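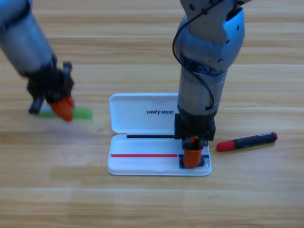
More time in caucus and less time on points of order, please, was the plea on one delegate's feedback form, and a good many of the other forms said much the same in their own way. We took it to heart, and it has shaped a fair part of what we've been doing with your grant since our last report.

You'll remember that the Clisero Fund agreed to support our chair training and travel bursaries for the schools' Model UN program, with the conference itself held at Saithong House as usual. We are now past the halfway mark, and it's a pleasure to write with mostly cheerful news.

Chair training

We had hoped to train 10 new chairs by the end of May, and we have trained 10. The sessions start at 4 pm so that students can come straight from class, and we put on sandwiches, which are more popular than the rules of procedure. After reading the feedback we rewrote the second session almost completely. New chairs now practise closing off a long speakers' list, steering a moderated caucus back to its topic, and helping a shy delegate get a first speech in without putting them on the spot. We also cut the handbook down to seven pages. The old one was thorough, but it tended to stay in people's bags.

The mock committee on shared rivers ran well over time and ended with a draft resolution that contradicted itself in the operative clauses. We have kept it for next year's group to mend, as it makes a lovely exercise.

Travel bursaries

Bursaries have gone to three schools so far, the furthest being Tevell Secondary, where the bus to the city leaves before breakfast. There is room in the budget for more, and we would have liked to be further along by now. The form was asking for too much, including a letter from the principal, and we've since dropped the letter and moved the closing date back. Teachers seem to find it easier — we have had friendly calls from schools we hadn't heard from before.

Position papers

We tried the Zallow online portal for collecting position papers and had mixed results. It files everything neatly by committee, and the chairs like being able to leave comments. Students working from phones had trouble uploading, though, so we are taking papers by email as well for the time being.

Budget and what comes next

Training costs came in a little under, mainly through the loan of rooms at Saithong House. Printing was a little over. With your agreement we'd like to move the difference into bursaries, and we can send the full ledger whenever it suits you.

The next stretch is crisis committee practice, country assignments, and a refresher for the chairs before opening ceremonies. You would be very welcome at any of it. Thank you, as always, for your patience with our long letters and for your kindness to the students.

With warm regards,
The Program Office

Filed under: Reports to Supporters, Chair Training
Home | Conference | Committees | Bursaries | Contact
© Schools' Model UN Program. Contact the Program Office. Back to top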